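Zewditu Hadgu
2022年1月8日

長い机にクラフト紙を敷くのが好きすぎて、ついに連投します。茶色い紙、木のまな板、レモン、白い小さいカップ。ほぼこの四つの話しかしません。興味のある人だけどうぞ!

きっかけは6月、Nadbyの貸し台所でやったシロップづくりの会でした。行ってみたら机に茶色い紙がどーんと敷いてあって、みんな紙に直接メモを書きながらレモンを切っていて、もう一目惚れ。帰りの電車で「うちでもやる」と決めて、その晩には紙のロールを探していました。

それまではビニールのクロス派だったんです。拭けるし丈夫だし文句はなかった。でも茶色い紙を敷いたときの「さあやるぞ」という感じは、クロスでは一度も味わったことがなかった。パン屋さんの袋を開けるときの匂いがちょっとするのもいい(わかってくれる人いますか)。

買ったのはZustelという紙の問屋のロールで、3182円でした。送料を入れるとちょっとひるむ値段だけど、半年たってもまだ芯が見えてこない。毎回たっぷり使っているのに! うちの机だと一回に147cm切ればいいので、ロールの箱の内側に鉛筆で「147」と大きく書いてあります。

厚さは、最初に薄いのを買って失敗しました。水が一滴落ちたところからふにゃっと波打って、まな板を引いたら一緒に破れた。今のは紙袋くらいのしっかりした厚みがあって、まな板を動かしてもびくともしない。迷ったら厚いほうをおすすめしたいです。巻きぐせは強いけど。

巻きぐせの直し方。ロールから切ったら、くるっと反る面を下にして敷いて、四隅に本を置いて一晩ほっておく。朝にはぺたっとしています。急ぐときは反対向きに巻いて輪ゴムで止めて、お茶を一杯飲むあいだ待つ。これだけでもだいぶ違う。アイロンもやってみたけど、私は折り目をつけただけで終わりました。

端の処理は好みが分かれるところで、私は机の裏に折り込んで留める派。友だちは天板の上で切りっぱなし派。折り込むと服の袖が引っかからないし、見た目もすっきりします。切りっぱなしは替えるのが早い。どっちでも楽しいので、好きなほうで!

テープは紙のテープにしています。透明の強いやつは、はがすときに天板のニスまで持っていかれそうで怖い。紙テープならそのまま紙と一緒に丸めて捨てられます。

敷いたら次はまな板の話。これが長いんです、すみません。

まな板はずっと白いプラスチックのを使っていて、木に替えたのはわりと最近。Kostbyの金物屋で明るい色のを見つけて、持った瞬間に「あ、これだ」となりました。茶色い紙の上に置くと、色がひとつ明るくなるのがたまらない。濃い色の木も素敵だけど、紙と近すぎて沈むんですよね。

それでレモン。黄色って、茶色と木の色のあいだに置くと急に元気になりませんか? 冬の午後の台所でいちばん元気なのは間違いなくあの黄色です。切る前に手のひらで転がすだけで部屋じゅうがいい匂いになる。

茶色い紙と木のまな板と、まな板の上の小さな黄色。この組み合わせの話がしたくて始めた連投です!
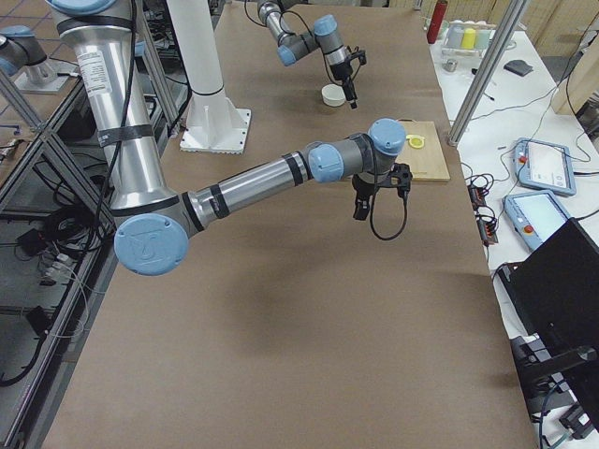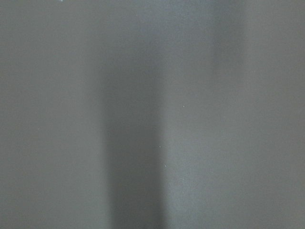
まな板を置く場所にもちょっとこだわりがあります。机のど真ん中に置くと、切ったものを置く場所がなくなる。私は右利きなので少し右に寄せて、左側の紙を広く残します。そこがメモ欄にもなるし、皮の一時置き場にもなる。

メモ欄がほんとうに便利で! 「砂糖は二回に分ける」とか「種は先に取る」とか、思いついた瞬間に机に書ける。ノートを汚れた手で触らなくていい。大事なところだけあとでハサミで切り抜いて、冷蔵庫に貼っています。冷蔵庫の扉がどんどん茶色くなっていくのがうれしい。

ペンは鉛筆か油性がよかったです。水性はレモン汁が飛ぶと一瞬で読めなくなって、分量のところだけきれいに消えた日がありました。あの日のシロップは二度と再現できません。おいしかったのに。

カップは白の、小さくて飾りのないのが好き。透明なグラスも試したけど、味見用には白がいい。シロップを少し注いだときの色がそのまま見えて、「今日は濃いな」とか「もうちょっと置こう」とか、すぐわかるんです。

取っ手がないのも気に入っています。洗って伏せるときに場所をとらないし、重ねるのも楽。たまに計量カップを洗い忘れて、かわりに使うこともある。だいたいの量でいい日はそれで十分です。

そういえば質問をもらっていた「何枚くらいに切るか」。うちのシロップは薄切りで、厚さは3ミリを目標にしています。あくまで目標! 最後の端っこはいつも分厚くなって、それは自分のお茶に入れます。端っこのほうが酸っぱくて好きだったりする。

切り方はまず両端を落として、平らになった面を下にすると転がらない。包丁は前に押すより手前にすっと引くほうが、つぶれずにきれいな丸になります。輪っかの中の模様がぱっと出る瞬間、毎回ちょっと声が出る。

木のまな板にレモンの匂いが残る件。私は気にならないどころか歓迎しているけど、気になる人は使う前に一度さっと水で濡らして拭いておくと染みにくいです。終わったら粗塩でこすって、水で流して、立てて乾かす。寝かせて乾かしたら裏だけ黒ずんで、しばらくしょんぼりしました。

塩でこするときに、しぼったあとの皮を使うと気持ちいいですよ。ごしごしやっているうちに手までつるつるになる。爪のまわりにささくれがある日は絶対にやめてください。飛び上がります。

オイルは月に一度くらい塗りたいと思いつつ、思い出したときだけ。塗った直後の木の色がまたよくて、しばらく使わずに眺めてしまいます。

片づけがまたいいんです。皮も種もこぼれた砂糖も、紙の端からくるくる巻いてしまえば終わり。台ふきんを何度もゆすぐ作業がまるごと消えました。巻いた紙はうちの地域だと燃えるごみ。汚れていないところは先に切って、瓶を包むのに使います。

瓶を包むのはほんとにおすすめ! 茶色い紙にくるんで、首のところを麻ひもで結んで、鉛筆で日付を書くだけ。Laitinenの朝市に出している人がこの包み方をしていて、その場で結び方を教えてもらいました。ひもは二重にしてから結ぶと、ゆるまないし見た目もかわいい。

次にやりたいのは6人で机を囲む会です。長い机の両側に分かれて、切る人、砂糖をはかる人、瓶に詰める人。紙には自分の前にそれぞれ名前を書いてもらうつもり。席札がわりになるし、終わったら自分のところを切り取って持って帰れる!

会のときの段取りメモ。紙は前の晩に敷く。まな板は二枚、離して置く。カップは奥にまとめておいて、味見のときに手前へ。瓶は先に煮沸して、必ずふきんの上で冷ます(熱いまま紙に置くと丸く湿って、そこから破れました)。

レモンは国産のが出回っているうちに買っておきたい。皮ごと漬けるので、防かび剤を使っていないものを選んでいます。先週の八百屋さんには葉っぱつきのがあって、葉っぱだけ瓶に挿してまだ飾っています。

シロップの配合は、レモンと砂糖が同じ重さ。これがいちばん失敗しませんでした。はちみつを少し足す日もある。消毒した瓶にレモン、砂糖、レモン、砂糖と重ねて、冷蔵庫に入れて、日に一度瓶を傾ける。底の砂糖が溶けていくのを見るのが朝の楽しみです。

飲み方は断然お湯割り派です。生姜をひとかけ入れると鼻の奥まで温まる。炭酸で割るのは、もうちょっと暖かくなってから。

紙の話に戻ると、子どもが来る日はシロップの前にまず全面お絵かきになります。それはそれで最高。茶色い地に白い色鉛筆がびっくりするくらいきれいに出るので、白だけ先に減っていく。持っている人、ぜひ白を試して!

ロールの置き場所はまだ迷い中。今は冷蔵庫の横に立てているけど、たまに倒れてくる。壁に棒を渡してトイレットペーパーみたいに引き出せるようにしたい。やった人がいたら、棒の太さを教えてください。

長々と読んでくれてありがとう。包み方のひもの結び方は、今度瓶を詰めた日にまた書きますね。今から八百屋さんに行ってきます!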